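Leso Streaming Help — Ticket log
Subject: Episodes of Belo stop at the same point, progress not saved
Status: Closed
Opened: Oct 30, 2019
Product: Leso app for TV, also seen on phone

Reported problem

I'm watching the second season of Belo and every episode from episode 5 on stops when the opening titles end. The picture goes black, the sound keeps going for a few seconds, then I'm back at the season page. If I press Resume it starts the episode over from the beginning. Season one played fine on the same TV in June. Other shows play fine too. I tried three episodes of Zemholm last night with no trouble.

What I have tried so far: restarted the TV, signed out and back in, removed the app and installed it again. The error code, when there is one, is 82.

Support reply 1

Thank you for the details. Code 82 means the app asked for a part of the video and did not get it in time. Please turn off "Skip titles" under Settings, Playback, and try episode 5 again. Please also tell us your connection speed and whether subtitles are on.

Customer update

Speed test says 20 Mbps. Subtitles are on, English. Turning off Skip titles changed nothing. On my phone the same episodes stop in the same place, on Wi-Fi and off it, so I don't think it's the TV. 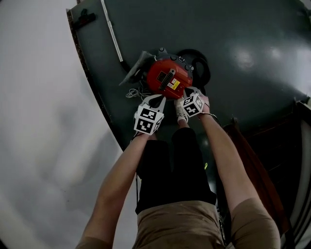
I also tried it with subtitles off. Episode 5 then played all the way through, and so did the next one. With subtitles back on, it stopped after the titles again.

Support reply 2

That helps. We were able to repeat the fault on our side. The English subtitle file for the second half of the season was replaced when the new cast credits for Antwi were added, and the timing in the new file is wrong after the titles. Around 2,000 accounts have played one of these episodes with English subtitles since the change. The file has been sent back for repair.

Until then, please choose "English (CC)" from the subtitle menu. It uses a separate file and is not affected.

Customer update

English (CC) works. Resume still sends me to the start of episode 5, though — even after I watched the whole thing.

Support reply 3

The saved position was stored with the bad file. Open the episode page, choose "Remove from Continue Watching," then play it once for at least a minute. The new position should save after that.

Customer update

Did that on the TV and it saved. The phone picked it up after I closed the app and opened it again. Regular English subtitles are working now too. You can close this.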